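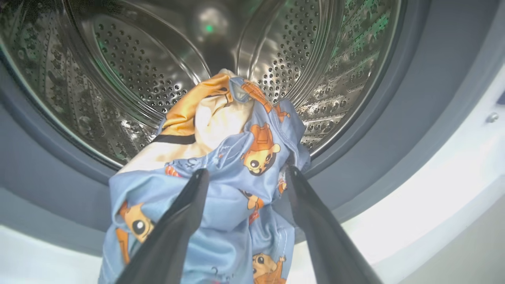 Last updated: April, 4:10 pm

Hi! I'm Ingvild, and I run the little product team at Plumier. We make plug-in night lights and rechargeable lanterns, and I'm looking for people to try our new hallway lamp at home before it goes on sale.

I need 20 households. You'd get two lamps and a charging stand in the mail, use them however you like for 10 weeks, and fill in a short form for me every other week (it takes less time than making coffee, promise). I want to hear everything – too bright, too orange, the cat knocked it over, the switch is in a dumb spot. Last round we got over 325 comments and I read every one!

You should have a hallway or stairs that get properly dark at night, and an outlet close by. Renters are very welcome. Kids and light sleepers in the house are a plus. Sorry, we can't ship outside the US this time.

You keep the lamps, and we pay $148 once your last form is in.

To sign up, send a few lines about your home to me or to Fadi Harb, who handles the mailing, through the contact form. Put "hallway" in the subject so it doesn't get lost in my inbox.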